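Stedmont Community Help > Robotics and Automation > Collecting demos

How many sim demos before I bother training?

Ekrem Sezer
Posted May 2026

Hi all, first time doing this so go easy on me. I'm teleoperating a two-arm setup in simulation, and the job is a marker in a little see-through blue pen holder that has to end up in one of the compartments of a turquoise shelf. I've got 903 episodes saved. My first policy goes to the holder fine and then dithers next to it forever, opening and closing the gripper like it can't make up its mind. 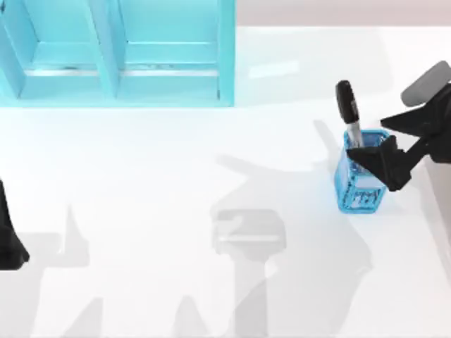

I've been pretty loose about the approach, I'll admit. On some runs I go for the marker straight away, on others I bump the holder a bit first to get a better angle. I kept both kinds because they all ended with the task done. Do I need more data or did I mess up the data I have? Training takes me 10 hours a go, so I'd love to not guess!

Catarina Brandão

I'd look at the bumping before you record anything else. We had the same dithering in March on a cup task (using Gusar for the recording, if that matters) and it was two habits mixed together, mine and my lab mate's. Tag your episodes by which one you did, train on just the bigger pile, and see if the hesitation goes away. Also trim the dead time. If you stop to think next to the holder while the recorder is running, the policy learns to stop there too. I cut every pause longer than 2 seconds and that helped more than I expected.

One more thing, vary the holder's starting spot on purpose. I write mine down before each batch or I drift back to the same corner.

Virgil Anghel

just get more data. i was stuck and then at 1175 it started working, didn't change anything else

Paraschiva Onu

What Catarina said, mostly. Check your shadows too, if the arms throw big ones across a white table. I randomize the light direction between episodes, it's one setting in Workov. No idea where it lives in other simulators, sorry.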